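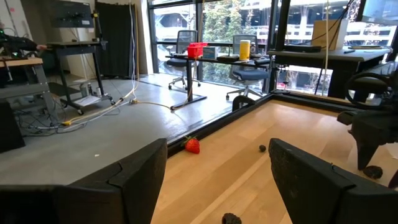

Notebook, May, 14:30. Bostum cell, planner branch.

Picked up the grasp approach problem again. Prurneren (the planner) keeps choosing a tilted approach when the fruit lies against the rail, and the fingertip collision margin then rejects it. The strawberry by the black rail is the typical case: the left fingertip has very little room on that side.

Changed two things in the config:
rail margin from 14 mm to 11 mm, wrist view only
approach cone limited to 30 degrees from vertical

Replayed the old logs through Makris with both changes. 87 percent of the rail cases now get a plan, but planning time went up on the ones with a second object close by. Did not touch the open-table cases.

Perception is still the weaker half. Bolix merges small dark objects with their shadows on the pale wood, and the mask comes out too long on one side. The grasp center then shifts toward the window. Tried a lower exposure on the wrist stream - masks got tighter, but the rail lost its edge. Put it back.

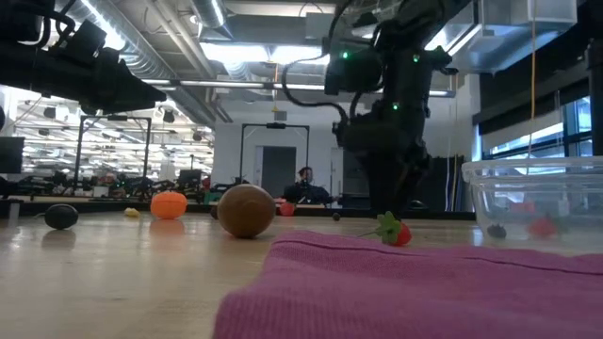 Does the planner need a separate margin for each camera?
For now it does. The fixed view has a larger calibration error near the back of the table, so it keeps the old 14 mm until the extrinsics are redone.

Still open: the towel edge shows up in the height map as a step, and a straight-down approach beside it gets a false contact warning. Masking by color would be quick, but it breaks with any other towel. Will try a plane fit per region first.

Config is on the branch, not merged. Please don't pull it into the two-arm demo yet - the second arm still reads the old rail margin at startup.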